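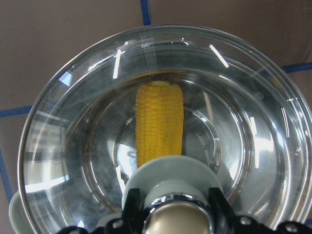

An ear of corn in a glass bowl at the Trodemard kitchen, with the arm's gripper in the foreground.

February, Wednesday
By a staff reporter

The Trodemard commissary kitchen on Juden Street has moved part of its prep work to a robot arm, and the people who used to do that work are now splitting their shifts between the cooking line and a table marked off in blue tape.

The kitchen makes lunches for schools, two clinics and a senior center. It employs 67 people, most of them on the early shift. Managers said no jobs were cut when the arm came in last fall and that none are scheduled to be. They did not make the same promise for next year, when the contract with the arm's supplier, Zarkska, comes up for renewal.

For now the arm handles a short list of jobs. It picks up vegetables and sets them in bowls, moves bowls from one spot to another, and works with pots and lids. It does this at a separate table away from the stoves, and it is still slower than a person at nearly everything on the list.

What has changed most is the morning schedule. Prep workers used to start at 4:30 a.m. and stay at one station until the first break. Under the new rotation, two of them spend the first part of the shift at the robot table. They lay out the food and cookware, start each run, and write down what happened on a paper sheet. Then they trade places with two people from the line.

Workers interviewed during a visit to the kitchen gave mixed reviews. One prep cook with 10 years at Trodemard said her shoulders feel better since she stopped lifting pans for a full shift. She also said the robot table is dull. Another said he likes the change of pace but wants the job to have its own title, with pay to match, if it is going to be part of his week for good.

A third worker, who is new to the kitchen, said the hardest part was learning when to leave the arm alone. During her first week she kept reaching in to fix things. Trodemard's rule is that hands stay off the table until a run has been stopped, and she was reminded of it more than once. 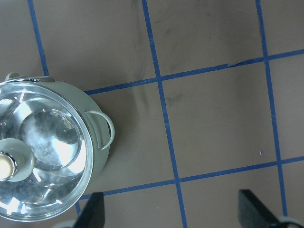

A lidded pot on the taped work surface. Crews use the grid to set items out.

The tape was the kitchen's own idea. Early on, crews placed things by eye, and notes from one shift did not match notes from the next. Now the sheet lists a square for each item, and the next crew can set up the same way. The tape gets replaced when it starts to peel.

Glass and polished metal have been a sore point. Overhead lights reflect off both, and workers said runs with shiny cookware take more tries than runs with plain plastic tubs. Zarkska has asked the kitchen to keep using its regular bowls and pots anyway, so crews log those runs along with the rest. Trodemard plans to try softer lights over the table this spring.

None of the food handled at the robot table goes out to customers. Managers said that will stay the case until the county has looked over the setup and signed off on a cleaning plan. An inspection has been requested, but no date has been set.

The local union, which represents the prep and line staff, reached a side agreement with Trodemard before the rotation began. It says that time at the robot table counts as regular hours, that training is paid, and that no one can be written up over a failed run. It also gives workers with the most seniority the first choice of table shifts. So far, stewards said, the older workers have mostly passed and the newer ones have taken the slots.

Stewards said their main concern is what happens to the early shift if the arm gets faster. Several prep workers chose that shift so they could be home when school lets out, and a smaller crew could mean later hours for some of them. The union has asked for 200 days' notice before any change in staffing tied to the machine. Trodemard has offered less and the two sides are still talking.

A second arm is planned for the company's smaller kitchen in Gourlay, where staff were told about it at a meeting this month. Managers there said they will use the same rotation and the same paper sheets, and that a few workers from Juden Street will go over for the first week to help set up the table. Workers who make the trip will be paid for their travel time.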